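4 Formatting a manuscript for release in Hellent

This section covers preparing a novel or novella for export as an e-book and a print file. It assumes that the text has been imported (section 3) and that the book has an entry in your Zista catalogue. Instructions are for the desktop version.

4.1 Before you start

Accept or reject all tracked changes in your word processor. Hellent imports unresolved changes as ordinary text, so both the old and the new wording will appear in the chapter.

Remove tabs and repeated spaces used to indent paragraphs. The indent is set by the book style.

CAUTION: Do not rename chapter files once the import is complete. Links from the contents page are built from the file names and will break.

4.2 Setting the chapters

1. Open the book and select Structure. Each chapter is listed with its word count.

2. Check that the chapter order is correct. Drag a chapter by its number to move it. A prologue must be marked as Front story, otherwise it is numbered as chapter one.

3. Select all chapters and apply a chapter style. The default is Ododdale, which starts each chapter on a new page with a drop capital. Rocha has no drop capital and is the better choice where chapters open with dialogue, as the opening quotation mark is otherwise enlarged with the letter.

4. Set scene breaks. Hellent recognises three asterisks or a hash sign on a line of its own. A blank line alone is not treated as a scene break.

Note: In books with more than one point of view, the character's name may be placed in the Subheading field. Do not type it into the first line of the chapter, or it will be given the drop capital.

5. Select Preview and page through at least one full chapter. 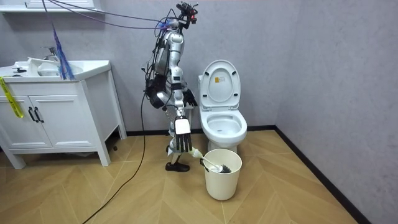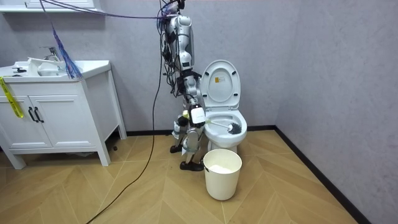
6. If a chapter heading sits alone at the foot of a page, turn on Keep with next in the heading settings and run the preview again.

7. Select Save structure. The status changes from Draft to Set.

4.3 Front and back matter

1. Open Extras and add the title page, copyright page and dedication. The title page takes its text from the catalogue entry and cannot be edited here.

2. Enter the series name and volume number if the book is part of a series. Use figures for the volume number.

3. Add a content note if required. It may be placed before the first chapter or at the back of the book with a link from the copyright page.

4. Add the teaser chapter, if there is one, under Back matter. It is left out of the main word count.

Note: The blurb field accepts plain text only. Italics pasted from another program are lost.

4.4 Exporting

1. Select Export, then E-book, Print or Both.

2. For review copies, tick Advance copy. This adds a line to the copyright page and leaves out buying links.

3. Wait for the check to finish. Messages are listed by number:

56 Chapter without a title. The export continues.
57 Scene break at the end of a chapter. Remove it or ignore the message.
59 Missing copyright page. The export stops.

4. Save the file. The print file has no cover; this is exported separately (section 5).

CAUTION: Exporting again overwrites the earlier file of the same name. If review copies have been sent out, change the file name first.

4.5 Correcting a set book

To correct a single word, open the chapter and edit it directly. For longer changes, return the book to Draft. Chapter styles are kept, but page numbers in the print file will need to be checked again.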